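News > Careers & Hiring

Gastum launches free resumé check for regional job seekers

Open to anyone from this Thursday. No sign-up fee, no card details.

Careers firm Gastum today announced a free resumé checking service for people looking for work outside the capital cities. Called Dzene, it goes live Thursday at 9 am and runs until the end of August, with an option to extend if the numbers stack up.

How it works. Upload a resumé, pick the kind of job you're after, get written notes back from a real recruiter within two working days. Notes cover layout, gaps in dates, the opening paragraph and whether the thing answers the ad at all. One resumé per person in the first round.

Gastum has signed up 35 recruiters to do the reading. Each has worked in hiring for at least five years, most of them in trades, aged care, warehousing or hospitality.

"People send the same resumé to 30 employers and hear nothing," said Thaddäus Ruchti, managing director of Gastum. "Nine times out of ten the experience is there. It's on page three, under the hobbies." 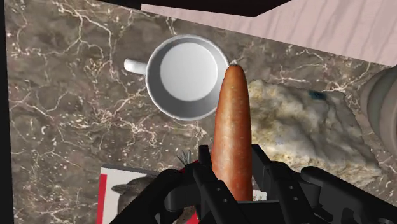 A sausage and a white mug at a brown marble countertop, computer-rendered.

The service follows a trial earlier in the year with labour hire company Prosden. In that trial 1033 resumés were checked. Commonest problems, in order: no phone number or an old one, job titles with no explanation of the work, and an objective statement copied from a template. More than 300 of the resumés had no phone number at all or one that was disconected.

Prosden has since changed its own application form and now asks for the number twice.

"We were binning good people," Mr Ruchti said. "Employers were too. You can't ring someone back if you haven't got the number."

Dzene will also take cover letters, but only alongside a resumé. Selection criteria for government jobs are not included in this round. Gastum says it has had plenty of requests for these and is looking at it for later in the year.

Career changers and parents going back to work are encouraged to apply early. Places are capped at 300 a week and will be offered in the order recieved. Anyone who misses out goes to the top of the following week's list, no need to apply again.
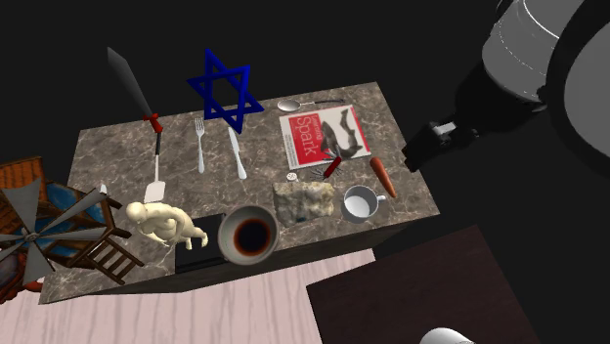 Picture: Supplied

Resumés can be sent as a Word document or PDF. Photos of a printed copy are fine too provided the writing is readable. Files are deleted 30 days after the notes go out and are not passed on to employers or to Prosden.

Libraries and neighbourhood centres wanting to host a drop-in session can register with Gastum's partner organisation Ernus, which is handling bookings and can supply a laptop and printer on the day. Sessions run for two hours, mornings preferred. First ones already pencilled in, list to follow.

Recruiters interested in joining the panel should contact Gastum directly. Work is paid per resumé and can be done from home.

Media enquiries: Gastum media desk, business hours. Thaddäus Ruchti available for interview Thursday from 10 am, phone or in person.

ENDS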